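Call for Participants: Everyday Remote Controls at Home
Edia Centre for Household Design, Tatalcombe

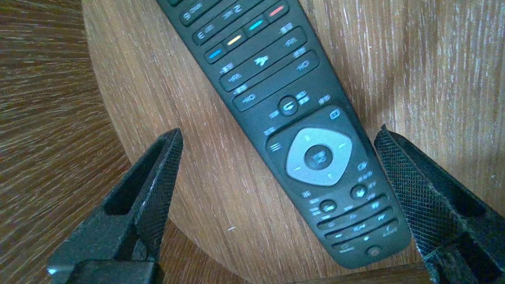
Shadi Bitar, writing after an earlier round of home visits, remarked that most people can find the volume keys without looking but have to put their glasses on for everything else. The present study takes up that point and asks how television remote controls are held, read and put down in ordinary living rooms.

The Centre wishes to recruit 33 adults living in or near Tatalcombe. Applicants should watch television at home on most days and use a handheld remote control with number keys and coloured buttons. Any make or age of television is acceptable. Applications are particularly welcome from people who have difficulty reading small print or pressing small keys.

What taking part involves

Participants will attend two sessions at the Edwards Building. In the first, they will be asked to carry out familiar tasks, such as entering a channel number or choosing a coloured button in response to a menu, while seated at a low table and again in an armchair. The second is a conversation about habits at home - where the remote is kept, who tends to use it, and which keys are never pressed.

Between the sessions, participants will keep a short written diary for seven days. Printed diaries in large type are available on request. Participants are asked to bring their own remote control to both sessions; it will be returned to them before they leave.

Travel costs within the district will be repaid on production of a ticket or receipt. Participants may withdraw at any stage without giving a reason, and names will not appear in the report, which is due in November.

How to apply

Application forms may be collected from the reception desk at the Edwards Building or requested by post. Completed forms should be marked "Remote Controls Study" and must reach the Centre by 6 July 2022. Forms received after that date will be placed on a reserve list.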